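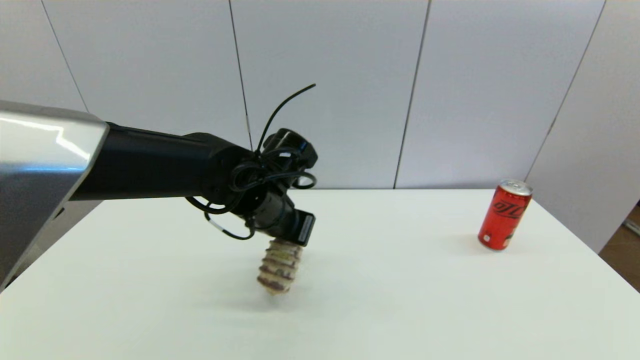
Setting up your journey alerts

Right, you've got the Yimer handset out of its box, it's charged, and you've put the SIM in (if you haven't, go back a section, I'll wait). Now we get to the bit I care most about, which is making sure that when one of your vehicles is on a bad stretch of road, somebody at the base knows where it is and whether it's moving.

I wrote this after two seasons of looking after vehicle safety for the contractors on the Clarnevport road, so most of my examples come from there. Change the place names to suit yourself.

Before you start, park outside with a clear view of the sky. Under a tin roof the handset takes ages to find itself, and you'll think it's broken when it isn't.

1. Hold the side key until the screen lights up, then let go. Wait for the position symbol to stop blinking.

2. Go to Journey, then New. Type in where you're leaving from and where you're going. I use short names like "Clonville yard", as the long ones get chopped in the text messages.

3. Put in how many people are in the vehicle, driver included. Please do this every single time! If something goes wrong on the road, the first thing the base will be asked is how many people were on board, and a guess is a horrible thing to have to give to a family.

4. Choose two base contacts. The handset won't let you save a journey with only one. Pick people who'll be awake and near a phone for the whole trip.

5. Set the check-in points. I put in 6 between Clonville and Clarnevport, mostly at villages and river crossings where the driver would slow down anyway.

6. Press Save, then Send test. Both contacts should get a message. Ring them and ask, don't just trust the tick on the screen.

Note: if the test only reaches one contact, it's nearly always a missing country code. Open the contact, add it, save, and send again.

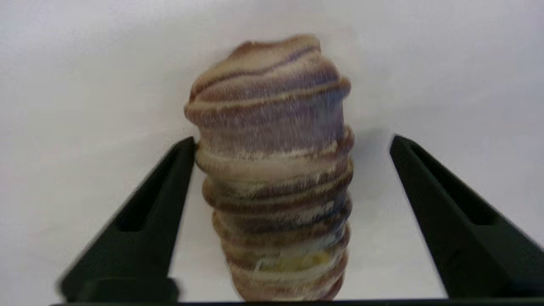
Missed check-ins

When a driver misses a point, the handset gives them a buzz and a grace period before it tells the base. It comes from Ornanis set to the longest wait, and I think that's far too generous for a road where there's been trouble. Go to Journey, Alerts, Grace, and bring it down to the shortest one your drivers can live with. You'll get a few false alarms from punctures and chatty police posts. Fine by me, I'd sooner be woken up.

7. Still in Alerts, switch on Second miss. With this on, two missed points in a row send the last known position and the passenger count to everybody on your list.

8. Switch off Sound for the silent alarm. To raise it, the driver presses the side key twice. The screen stays dark, so practise it in the yard until they can do it without looking.

Caution: the silent alarm tells your base contacts and no one else. It does not call the police or the army. Agree beforehand who rings whom, write it on a card, and keep the card by the base phone.

Caution: don't raise a practice alarm without warning the base first. I did this once in February and was very unpopular for a while.

9. When the vehicle arrives, press End journey. Drivers forget this constantly (they're tired, they want their supper), so have the base ring and remind them.

If the road is closed or you're told to turn back, don't end the journey. Press Change route and carry on from there, and the old check-ins will stay in the log for whoever has to read it later.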